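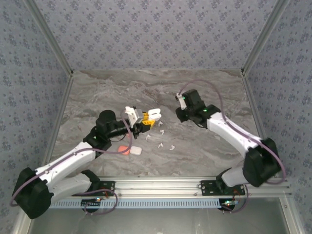

Vol. 9, p. 19

CALL FOR PARTICIPANTS: Living with pattern
A home decorating study by Zirine, Plavbridge

Zirine is looking for 97 adults to take part in a study of how people choose wall coverings and how they feel about them after living with them for several months. The study is for renters and homeowners in Plavbridge and Rolland. You do not need any background in design.

What you will do

Each participant picks one wallpaper from our sample books and puts it up in one room of their home. We supply the paper, the paste and a short printed guide. If you would like help hanging it, a paperhanger from Plustard will come to your home at no charge. You then keep a diary for nine weeks, with one short entry a week, and come to our office for two interviews. Each interview takes less than an hour. The first is held in January and the second after your diary is finished. 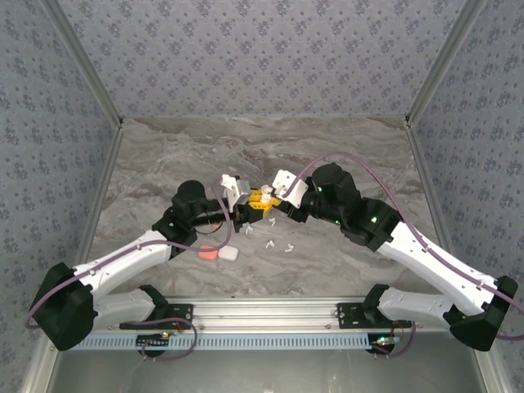
Most of the papers in the sample books are repeating prints, and we would like people with strong opinions about them as well as people who have never given them a thought. Stripes, checks, plain textures and large murals are included. So are small florals of the older sort, with dark blue sprigs packed closely on pale lavender, and we are short of participants willing to live with one of those on three walls of a room. If that is you, please say so on the form. You may still change your mind when you see the books.

Who can apply

You must be 18 or older and plan to stay at your present address through the end of the study. Renters need written permission from the landlord. The room you choose must have at least one wall in sound condition, without damp or loose plaster. Only one person per household may take part. People who work in the wallpaper or paint trade are not eligible.

Payment

Participants receive $700, half after the first interview and half after the second. You keep the wallpaper. If you want it taken down at the end, we will arrange removal and repaint the wall white.

How to apply

Ask for a form at the Zirine front desk in Plavbridge between 9 a.m. and 4 p.m., or write to Mimoza Nedeljković, study coordinator, at the same address. Include the size of the room and a phone number where we can reach you in the evening. Applicants will hear from us by mail whether or not they are selected.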